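The Long Goodbye of the Spare Room

There was a time when every house in Jonstead had a spare room, and nobody slept in it. Ours held a bed with a candlewick cover, a sewing machine under a cloth and a wardrobe full of coats belonging to people who had died. Visitors were shown in with some ceremony and told to push the boxes to one side. They stayed 2 nights, were cold for both, and wrote to say thank you.

I have been thinking about that room because I no longer have one. I have a study. It has a desk in it, and a chair that cost more than my first car, and I go in most mornings to look for the scissors. My brother has a gym. My neighbours on the left have what the estate agent called a snug, though as far as I can tell it is where they keep the ironing.

The estate agents must take some of the blame. A spare room sounds like something you could do without, and people who could do without it might start wondering what else they were paying for. The Trinow office on the high street had 79 homes in its window when I walked past in May, and the words "spare room" appeared on none of the cards. There were dressing rooms. There were garden rooms, several of them facing a car park. One bungalow had a "flexible third space", and I went to see it out of spite. It was a landing.

Then there is the cost. A bed takes up most of a small room and earns its keep at Christmas. The rest of the year it holds laundry. Bilyk, the furniture people, will sell you a bed that folds into a bookcase for £2,474, fitting extra, and I know 3 households that own one. All of them have put books on it, and so the bed can't come down. Guests get the sofa.

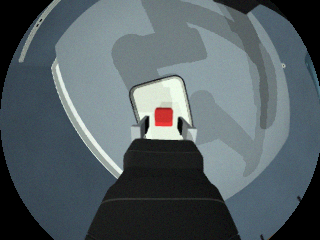
Lukian Maksymiv thinks I am being sentimental. He grew up in a flat in Drunusitz where the spare room was the kitchen table with a mattress under it, and he says the English habit of keeping a whole room for a person who might turn up is the oddest thing he has met here, odder than separate taps. "You keep it for your aunt," he told me, "and then you complain for a month that your aunt is coming."

He has a point, and he has also met my aunt. She came every spring with her own pillow and a kettle, in case of emergencies, and by the second evening my father would be out in the garage sorting screws. But she came. She knew which bed was hers and which drawer had been cleared for her, or cleared as far as anything in that house ever was. When she rang to ask if it was a good time, the only excuse we had left was illness, and she had once been a nurse.

My own visitors are put on an airbed in the study. It goes down slowly in the night, so that by breakfast they are lying on the floor next to the printer, being very polite about it. My cousin came in February. She has booked a hotel for the next one, and sent me the link in case I wanted to join her for the breakfast.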